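Probert Kitchen Helpdesk
Ticket: Sponge keeps sinking in the middle (Drotavex countertop oven)
Status: Resolved
Raised by: Ayantu Woldegiorgis
Handled by: Kidus Chala

Ayantu wrote:
Hello all, I do hope this is the right place to ask. I've had my Drotavex since August and I love it to bits, but I can't get a plain Victoria sponge out of it without a great dip in the middle. The edges go a lovely brown, the top looks done, and then I cut it and there's a stripe of raw batter along the bottom. I follow my mother's recipe, which never failed me in the old gas oven (and I must have made it every other weekend for years!). I'm using the Cake setting, middle shelf, two tins side by side. I've tried fresh baking powder and I've stopped opening the door. Any help would be very welcome.

Kidus replied:
Hello Ayantu, what a shame about the sponges, and thank you for putting it all down so clearly. Could you tell me what size your tins are, and whether you have an oven thermometer you could stand on the shelf? Let the oven heat up for a good 14 minutes before you read it, even if the light goes off sooner.

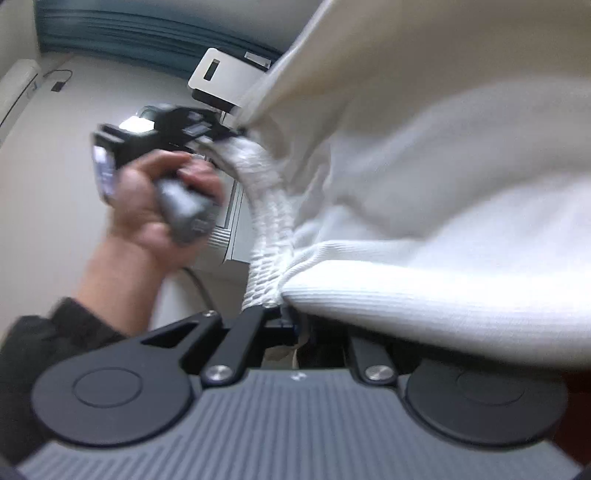
Gripper, with finger pads left and right

Ayantu wrote:
Tins are eight inch, the loose-bottomed sort. I borrowed a thermometer from my neighbour and set the oven to 160. After the full wait it read only 149, so it's 11 degrees short! I did it again after tea and got the same. Should I just turn it up?

Kidus replied:
You could, but let's put it right properly. Hold Temp and Timer together until the display shows CAL, press the plus button until it reads 11, then press Start to save it. For the first bake I'd use one tin at a time, as two eight inch tins leave very little room for the air to move. Give the sponge around 4 minutes longer than the recipe says and test it with a skewer before you take it out.

Ayantu wrote:
Well, I've done it and we've got a flat top! Cooked right through, lovely and soft, and my sister has had two slices already. I did the tins one after the other and the second was every bit as good. Thank you so much, Kidus, you've been ever so patient.

Kidus replied:
That's lovely news. I'll close this one now, but do reply if the dip comes back.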